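How to Write an Artist Bio (and Survive Reading It Back)

Sooner or later a gallery, a library with a spare wall, or a craft fair with ideas above its station will write and ask for "a short bio, by tomorrow if poss." You will then lose an evening. I have written bios for painters, potters, a man who casts spoons, and myself, and mine was the worst of the lot. What follows is the method I use now. It takes an hour and one cup of coffee, or two cups if you went to graduate school and have to be talked out of the vocabulary.

What you need

A pen, paper, a timer, your exhibition list (or the shoebox where it would be if you kept one), and one friend who doesn't make art and isn't afraid of you.

Step 1. Find out how long it has to be

Ask. If they say "short," ask again. The wall label, the website and the grant form all want different lengths, and a bio written for one looks foolish on the others. My habit is to write a long one first, 400 words at the outside, and cut the rest out of it like biscuits. If you can't get an answer from the organizer, assume they'll use the first two sentences and put a comma in the wrong place.

Step 2. Write the plain facts, badly

Set the timer for 13 minutes. Write down your name, where you work, what you make, what you make it from, and how long you've been at it. Don't stop to improve anything. You're allowed "I paint dogs, mostly big ones." In fact I'd be delighted.

Most people jam at this point because they think the facts are too dull. A reader standing in front of a painting of a large dog would like to know that you used to be a vet. They can do without your interrogation of the canine gaze.

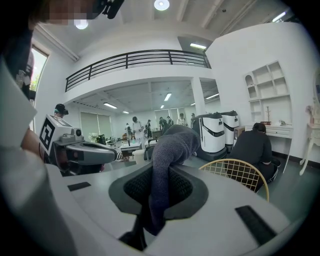

Nazma Bepari wrote in to say that she did the timed part twice and got nothing but her address and the word "linocut." She then read it to her sister over the phone, and her sister asked so many questions about the linocuts that the bio more or less wrote itself. Could that be a step, she wondered.

It could, and I should have thought of it. If you're jammed, get someone to ask you what you do all day and write down your answers. Skip any answer you gave in your gallery voice. You know the one.

Step 3. Choose first or third person

Third person is the usual thing for a wall or a catalog: "Kagiso Dlamini makes large drawings in charcoal." First person is fine for your own website, where everyone knows who is typing. What you can't do is start in one and wander into the other, which happens far more than you'd think, generally around the paragraph about childhood.

If third person makes you feel like a minor duke, write it in first and convert it at the end. Check every "my." One always gets through.

Step 4. Put the work in the first sentence

The opening sentence should say who you are and what you make. Compare these two.

Mizanur Haque was born into a family of keen walkers and has always been fascinated by the outdoors.

Mizanur Haque paints small oils of parking lots, usually in the rain.

I would cross a street for the second one. The first could belong to anybody who ever owned boots. Birth, school and early fascination can come later, or they can stay home.

While you're there, name the material. "Mixed media" tells people you used more than one thing. Say which things. If it's eggshell and roofing tar, you have buried the best line in the bio.

Step 5. Deal with the day job

Plenty of artists have another trade, and a surprising number hide it, as if the public might be shocked to learn that rent exists. If the other job feeds the work, give it a sentence. A surveyor who makes etchings of hillsides should say so at once. If it doesn't feed the work, leave it out and don't fret.

I drew diagrams for Condent, who made fittings for dentists, and kept it out of my bio for years. When I finally let it in, it was the only part anyone asked me about at openings. I try not to be bitter.

Step 6. Pick your shows

You don't have to list everything. Pick up to 4 shows, and lean toward the recent ones. A solo show beats a group show, unless the solo show was in your own garage. Give the name of the place and the town, and leave the full roll call for your CV.

What if you've had only one show? Then mention one show. "Her work was shown at the Drorngate in December" is a perfectly good sentence, and it has dignity. "Her work has been exhibited widely" is what people write when it hasn't, and every curator alive can hear the echo in it. 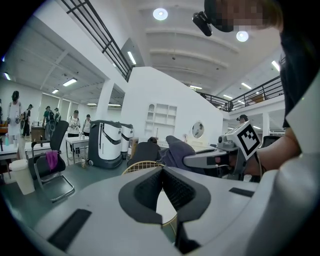

Prizes go in the same pile. Name the prize, say who gave it if the name alone means nothing, and move on. Being shortlisted counts. Being longlisted counts if you're new. Being told by a judge at the buffet that it was very close does not, and I speak as someone who once typed it up.

The same goes for collections. "Held in private collections" means that somebody bought one. Everybody knows it means this. You can still say it, just don't build the paragraph around it.

Step 7. Take out the fog

Now print the thing and go through it with the pen. Cross out any of the following on sight:

explores the tension between
at the intersection of
passionate about
liminal
unique
a lifelong love of color
pushes the boundaries

Then look at what each one was covering. There's usually a real thing under it. Kamrul Bandara sent me a draft that said his ceramics "explore the tension between fragility and endurance." I asked what that meant and he said he makes cups with very thin walls and then uses them every day until they break. That went in, and the tension came out.

You may keep one fancy word. I'm not a monster. Choose it carefully and make sure you can say it aloud, because one day somebody will introduce you at a podium and then hand you the microphone.

Step 8. Write the shorter ones

From the long version, make a medium one of a single paragraph and a tiny one of a single sentence. The sentence is the one that gets used. It goes on the label, on the poster and in the email to the local paper, so it's worth more care than all the rest together. Mine took longer than the painting it was hung beside, and some visitors felt that this showed.

Save all three in one file, with the month in the file name. If you call it "bio final" you will shortly own a "bio final new," and then you're on a road with no end.

Last changed: December. Added the sister method to Step 2 and took "liminal" off the list, then put it back.

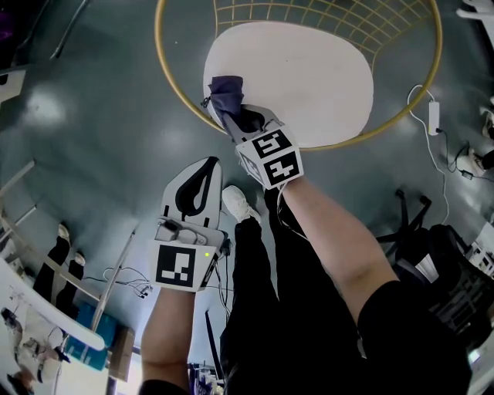 Step 9. Give it to the friend

Hand over the long version and leave the room. Staying in the room makes them say it's lovely. When you come back, ask one question only: what do I make? If they can tell you, you're finished. If they say "sort of, feelings?" then go back to Step 4 and bring the eggshell forward.

Rokeya Kodikara does this with a neighbor and has her read it aloud, on the grounds that the neighbor puts on a special voice whenever a sentence gets above itself. I've started doing it too. It's humbling and it works.

A few things people ask

Should I include my age? Only if you want to. If you're nine or ninety, it's worth a mention.

Should I mention my influences? One or two, if they'd help somebody see the work. A list of six great painters invites a comparison you may not enjoy.

Is humor allowed? A little. A joke that's funny on your screen has to stay funny on a wall for the whole run of the show, with you standing near it. I had one about Prusov blue, a pigment I'd made up for the purpose, and by the closing weekend three people had asked where to buy it.

How often should I update it? After every show, and whenever you change what you make. I met a sculptor in the Kovács café whose bio still called her "an emerging watercolorist." She had a chainsaw in her van.

Do I need an artist statement as well? Probably, and it's a separate document. The bio is about you and the statement is about the work. Organizers mix them up constantly, so have both ready and send whichever one they seem to be describing. Keep the pen handy, and don't let the statement borrow anything you crossed out in Step 7.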